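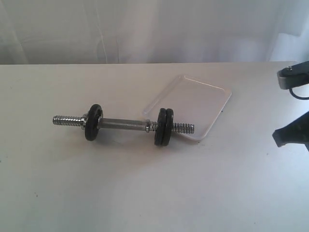
Prelosura is a strength and fitness club on the second floor of the old Rilora building, above the print shop. We opened with one room and a rack of secondhand weights. Today we have 971 members, three training rooms and a small office that also serves as the lost and found.

The club was started by Gifty Nartey, who had taught evening classes at the Abugri recreation hall until the hall closed. Several of her students asked if the class could carry on somewhere else, and it did, first in a church basement and then here. She still teaches the beginner session every Tuesday at seven.

Most of our members had never lifted anything in a gym before they joined. New members get 12 sessions with a coach, included in the joining fee, and a written plan they can take home. After that you can train on your own, join a group, or do both. Groups are kept small and the early ones fill up first — call the office if the one you want shows as full, as places often open at the end of the month.

In December we took over the unit next door, which added 2000 square feet. The stretching room and the new showers are there. The floor was laid by Jirkora, a local firm, and the work was finished while the rest of the club stayed open.

We do not sell supplements and there is no contract. Membership runs month to month and you can stop by telling us at the desk or by email. Students and people over 65 pay a lower rate.

Street parking is free after six. The elevator is at the rear entrance, and the door code is in your welcome letter.

14 shares
2 comments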